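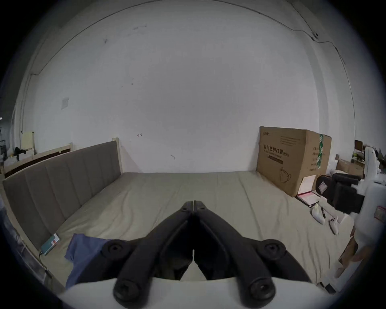
Valdir says a bed is the worst place to sort anything, as by evening you want to lie down and it all goes on the floor again. He has a point. I told him the table is still in bits in the hall and the bed is the only flat thing I have.

Started after breakfast. The sheet is the pale one, creased from the bag, and I didn't iron it. The mask box is up against the wall for now. It's a good strong box and I'd like to keep it for the winter blankets. The red-edged folder needs to go somewhere flat, probably the bottom drawer, with the loose paper inside it so they don't get parted. I looked for the drawer key for half the morning and found it in my coat.

The blue cloth I'm keeping out for dusting. The headboard collects fluff in every one of its grooves and I can't get the hoover nozzle into them. An old toothbrush might do it.

The wall is worse by daylight. Scuffs all over, spots, and a bit of pencil I can't make sense of. I tried to work out the paint and Valdir thinks Balard, the plain white, 2 coats. I'd sooner wash it first and see. The tape can come off at the same time.

Rang Nedelcu at 6 about the second bed. They can't collect until May, so both frames stay. Asked what they'd charge and they said 90, stairs included. I said I'd think about it.

Soup for tea. Still have to find the pillowcases.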